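Fladirdale Allotment and Garden Society

Minutes of the October general meeting, held in the back room at Plekley Hall, 7.30pm

In the chair: Sudheer Warrier. Minutes: Nattawut Yensuk. Attendance: respectable, and slightly better after the tea was made.

Apologies: received from the holders of the two plots by the railway, who are away, and from the Plekley Parish clerk, who is not away but sent apologies all the same.

Minutes of the last meeting

Agreed as a true record, apart from the word "heated" under item 4, which the member concerned asked to have changed to "full". Changed.

Matters arising

The padlock. The new padlock has been fitted to the lower gate. It has a four-figure code, which was sent round to all plot holders and also, by mistake, to the whole of the Plekley newsletter list. A new code will be set and given out by word of mouth.

The bonfire rule. Fires are still allowed after dusk only. The chair was asked to define dusk. The chair said it was when you could no longer see whose fire it was.

Water

The trough at the top of the site has been leaking since the summer. Two quotes were received for mending it. The lower one did not include the pipe. The chair felt that the pipe was a fairly large part of the problem and proposed accepting the higher quote. Carried, with one vote against from a member who has always carried his own water and does not see why others shouldn't.

Hoses remain banned. Sprinklers, being hoses with ideas, are also banned. A member asked whether a length of guttering fed from a butt counted as a hose. Discussion followed. It was decided to go and look at the guttering.

The seed order

The joint order with Premoria Seeds goes in before the end of the month. Forms are on the hall noticeboard under the yoga poster. Last year we ordered 2,000 onion sets and found homes for nearly all of them, the rest having been planted behind the shed by persons unknown, where they did better than anyone's. Would members please write the variety as well as the vegetable. "Beans" will be taken to mean whatever is cheapest.

Nattawut Yensuk reported that the Phetsri chillies from the spring swap had cropped heavily on plot 8 and that there was seed to spare. Members who tried one at the harvest lunch were invited to say a few words. Those who did were brief. The seed will be offered in marked envelopes, with the marking on both sides.
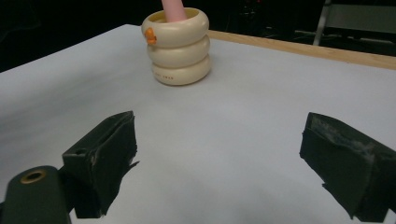
The question of compost then came up, as it does. The three bays behind the shed are meant to be used in turn: one filling, one resting, one ready. At present all are filling. The signs were moved in August by someone who thought they were in the wrong order, and moved back by someone who thought so too. New signs will be screwed on. Cooked food is not to go in any bay, and this includes quiche.

Manure

The stables at the top of Plekley Lane will deliver one load in November for £100, tipped by the lower gate. Last time it was tipped against the lower gate, and we had to climb in over it. The chair will be there in person to point. Barrows are to be brought back to the shed afterwards, clean, or at any rate empty.

Plot inspections

Most plots were in good order. Letters will go to the holders of two that were not. One of these has already replied to say that it is a wildlife area. The meeting noted that the wildlife in question was bindweed, and that it was visiting next door.

The chair's own plot was inspected by the secretary, in the interests of fairness, and was found to be "coming along".

The show

Rules for next year's show were gone through. The longest carrot class will be measured without the whiskery bit. Chutneys must be this year's. There was a proposal to split marrows into "marrows" and "courgettes that were left", which fell for want of a seconder, though there was plenty of muttering in its favour.

Any other business

Someone has left a single left-hand glove, a flask and a copy of the bus timetable in the shed. Please claim them.

The robin on plot 8 is not to be fed cheese.

The meeting closed at 9.10pm and went to look at the guttering, by torch. It was a hose.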